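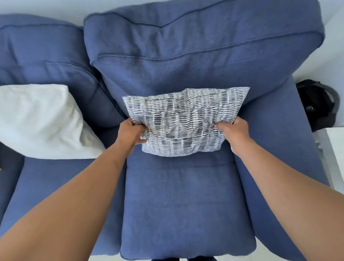
November, workshop notebook, 7:40 a.m. Foam day for the buoyancy vests, the ones the beginners' paddling sessions chew through. Senga Swanson's batch of 42 went in the test tank overnight and three came up lazy, all from the same Nandex lot. I squeezed each one by hand before Seul-gi dug out the load cell, and the bad ones folded toward the middle, much the way a soft throw cushion bunches and creases when you take it in both hands. Good for a sofa. Less good for a nervous adult in a tidal creek.

Load cell readings: pass mark is 70 newtons for this size. Two of the lazy ones missed it, the third scraped by and I failed it anyway out of spite. Elaheh Ansari wants them cut open before anyone phones Nandex, and she is right, so I will be pretending it was my idea.

Buckles: the Grodov side-release is now at 1,759 cycles in salt water and still clicks. The Julov one seized at 104, which the catalog calls "marine grade." Have asked Akinyi to find out which marina.

Sleeve dinghy trolley still missing a wheel. Whoever borrowed it for the awards night display, the display is over and we did not win.

To do: slit foam panels 6, 11 and 29, weigh dry, soak, weigh again after lunch. Rinse the tank (it smells of October). Ask Fatemeh if the instructors can manage with last season's mediums until the replacements are sewn – they will say no, then manage.

Tank filter changed 4:15 p.m. Old one is in the bucket by the door, do not look in the bucket.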